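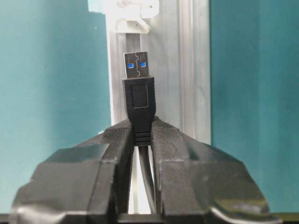 Hurnen open day – who went?

tinsnips
Went to the Hurnen open day at Uston this month, got back late, typing this quick before I forget it all. Main hall was the usual, coffee, stickers, queue for the coffee. The bit worth the train fare was the cable handling bench at the back. Arm picks up a USB lead, turns it, takes it over to where it has to go. No fancy talk over the top, just a screen with the job list and a couple of Hurnen people answering questions.
I stood there most of the morning. Anyone else go? Want to compare notes. Esp on the controller, which I didnt follow at all.

moss_and_solder
Went in the afternoon. Agree that was the best bench. Didn't think much of the rest – the palletising cell was shut when I got there and the talk on safety fencing was the same one as last year, same slides even.

Perrywinkle9
Could not go, work. Was it running on its own or was someone driving it with a handset? Makes a big difference. I have seen so many of these where there's a bloke behind a curtain.

tinsnips
Both I think? Mornings they drive it, afternoons it runs by itself. That was on the board by the door. So I only saw it driven. moss would know more.

moss_and_solder
By itself when I was there, yes. Slow. Slower than you'd do it. Missed a few, then a good long run without a miss, then someone leaned on the bench and they had to start over.

gantry_gus
So in the morning a person was doing it through a robot, and in the afternoon a robot was doing it badly. Remind me what the demonstration was of.

tinsnips
Bit harsh gus. Cables are hard! Rigid parts, fine, everyone's done that. A lead flops about, pulls on the plug, gets round the back of the gripper. Ask anyone who's tried.

gantry_gus
I have tried. Eight years on a harness line. We used people because people are good at it and they still are. I'm not against robots, I look after a lot of them. I just want to see a number that isn't from a brochure.

fennel
They did give a number, it was on the handout. 2000 practice goes for the plug task before they let it run alone, 3000 for the one with the longer lead. Got the handout in front of me.

gantry_gus
That's how many goes it had. Not how many it got right.

fennel
True. Doesn't say that anywhere. Just looked both sides.

Perrywinkle9
Ha. Well there's your answer.

moss_and_solder
I asked. Chap said they'd logged 1087 runs on this setup and would put the results up with the write-up once they'd been through them. Didn't want to give a percentage off the top of his head. I thought that was fair enough tbh, I'd rather that than a made up one.

gantry_gus
OK I will give them that. Most would have said ninety nine.

tinsnips
Right so going back to the controller. They kept saying Rusnák this, Rusnák that. Is that the arm or the software? I nodded along like an idiot.

fennel
Software. It's the bit that takes the pictures and decides where the fingers go next. The Drater is the arm side, drives and so on. Handout has a diagram but it's tiny.

tinsnips
Ahh. That makes a lot more sense of the Q and A then. I thought the Drater was a person.

moss_and_solder
Thing I took away – look at how ordinary the rig is. Extrusion, teal panels, cable ties, a power strip up the back. You could put the frame together over a weekend. The arm and the Rusnák licence you could not, obviously.

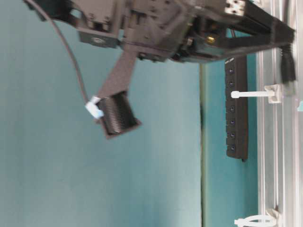
gantry_gus says the frame is the cheap bit and always has been, so fine, but what does it cost me when it stops at two in the morning and there's only the night shift in? Did anybody ask about that?

tinsnips
Someone did ask about support. Answer was phone line in office hours, and they're "looking at" more. So no.

gantry_gus
There you go then.

Perrywinkle9
To be fair it's an open day not a sales pitch. They're not selling it yet are they?

fennel
Not this year. Handout says trial sites only, and you have to be within driving distance of Uston.

kettle_on
Hello, lurker. I took my daughter, she's fifteen and wants to do something with machines, doesn't know what. She got a go on the handset in the morning session. Took her a while to get the hang of which way was up (I was worse, I'm told) but the woman running it was very patient and let her keep trying well past her turn. She hasn't stopped talking about it. So whatever the thing costs at two in the morning, thank you Hurnen from our house.

tinsnips
That might of been while I was there! Long queue for the handset. I gave up and had a sandwich.

moss_and_solder
Good to hear. More of that please. Half the open days I go to its all men my age asking about cycle times.

gantry_gus
I was going to ask about cycle times.

moss_and_solder
I know you were gus.

fennel
Did anyone find out how it knows which way round the plug is? That's what I wanted to ask and bottled it. USB being USB.

moss_and_solder
Wrist camera. Looks at the end of the plug before it goes in. He said it's the slowest step and they tried leaving it out and put it straight back.

Perrywinkle9
I can't do that one first time and I've been plugging them in for twenty odd years. So no shame in it.

gantry_gus
What about a worn finger though. Rubber goes shiny, grip goes, plug slews round in the jaws, your camera step says it's fine and then it isn't once you push. Seen that plenty. What do they do about wear?

moss_and_solder
Didn't ask. Should of. Drop them a line, there was an address on the board for questions, I think fennel's handout has it.

fennel
It does. Will PM it to you gus. Be nice.

gantry_gus
I am always nice.

tinsnips
Disagree with gus on the main point still. You say people are good at it, yes, but you also told us on the other thread you can't get people. Two lines down over the winter, was it? A slow robot that does the dull leads and leaves the tricky ones to whoever you've got, I'd take that.

gantry_gus
One line. And I'd take it too if it worked. That's all I'm saying. Show me the results off the 1087 and I'll come to the next one and buy you a sandwich.

tinsnips
Holding you to that.

kettle_on
Is there a next one? Daughter asking.

fennel
Nothing on the handout. Last year they did a small one in October for schools, might be worth an email.

kettle_on
Will do, thank you.

Perrywinkle9
If its October I can make it. Someone bump this when there's a date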